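Keeping the twins in step

A morning with the two-armed cell at Makex, and the person who has to keep it honest

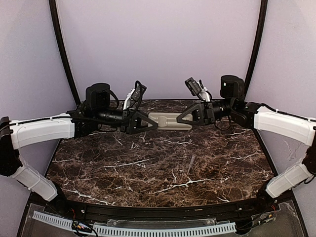 I'd been told to come at seven, before the coffee machine warms up, and that turned out to be good advice for the wrong reason. The workshop sits in an old customs shed in Rurport, and in November it's bitterly cold first thing. Cold joints are stiff joints, so the first job of the day is simply waving the arms about. Up, down, wrist round, gripper open, gripper shut, over and over, like somebody doing stretches in a dressing gown.

I look after this cell three days a week. It's a small one: two arms facing each other over a table, a gripper and a little camera on each wrist, pale walls round three sides. The walls were my idea and I'm still rather proud of them! We used to have the open workshop behind, and every time someone walked past in a bright jacket the cameras got in a muddle. A couple of sheets of lavender board fixed more trouble than a month of fiddling with settings.

After the warm-up comes the zeroing. Each arm goes to its rest position and I check it against the marks I made when we put it together. The left one is nearly always fine. The right one creeps. It's never much, but if both arms have to take hold of the same part from opposite ends, a small error on one side means they end up pulling against each other, and you can hear it, a sort of low grumble from the joints. I've learned to stop the run the second I hear that noise. The first time, I didn't, and I spent the afternoon changing a servo with a torch between my teeth.

The grippers themselves are lovely things. The fingers are open triangles that give a little when they meet something, so they're forgiving with plastic parts. They do wear, mind you. I swap them in pairs every 2000 grips, and I write the change in the log book (a real one, paper, with a pen on a string) and put the old ones in a biscuit tin in case of emergencies. There have been emergencies.

Then there are the cables, which is where most of my week goes. A wrist that turns all day will work any cable loose in the end. Ours are clipped along the tops of the white links with some slack left in a loop by the camera. Too little slack and the plug gets tugged out at full stretch; too much and the loop swings into the fingers. I set the loop with the wrist turned as far as it will go, then turn it all the way back and look again. Down at the front there's slotted trunking for the wiring. I got it from Tiedemann, our supplier in town, who sell it by the length and always ask if I want the lid. I never want the lid. I'd only have to take it off again.

The software side is a program called Tirnel, and I'll admit we didn't get on at first. It throws up numbered faults and the manual is thin. Fault 28 is a joint that hasn't answered in time, and nine times out of ten it's a plug. Fault 201 is the two arms disagreeing about where they are, so back to the zeroing we go. I've got both taped up inside the cupboard door, with what to try first written underneath in capitals.

Last thing before handing over, I run 100 slow passes with a part between the grippers and just stand there with my tea. I'm listening more than looking by then. If it gets through without a grumble I sign the book, wipe down the table and leave the key on its hook. The right arm had crept again this morning, by the way. I've ordered a new shoulder joint for it, and it should be here before the month is out.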